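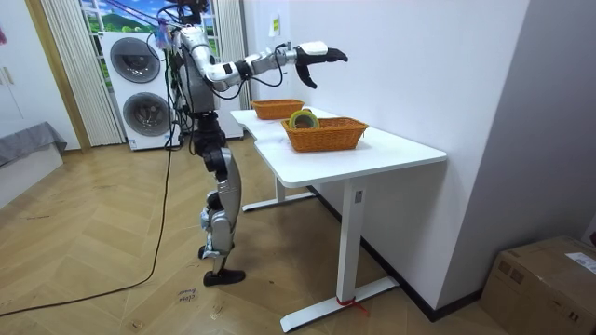
Perham Open Day: Wool, Mud and Very Good Soup

We got to the Gourlay mill at 11, just as the first tour was heading in, and what a morning! Alistair MacKinnon took us through the carding room, which smells wonderfully of sheep, and let us feel the fleece before and after washing. The big spinning frame runs up to 40 bobbins at once. I could have watched it till lunch (my sister nearly had to drag me out).

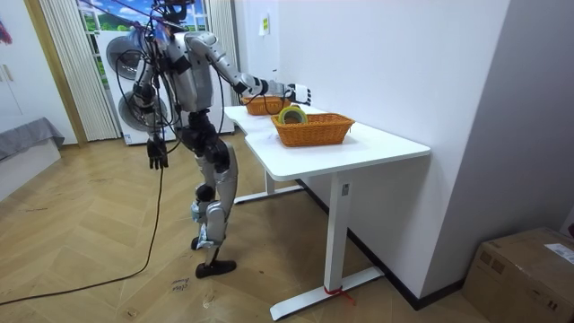

The dye shed was my favorite, though. They were doing a deep mustard that day, and I came home with 3 skeins of it. Soup and bread in the yard afterward, leek and potato, still steaming. The next open day is in April. Wear boots, the path from the parking lot is pure mud.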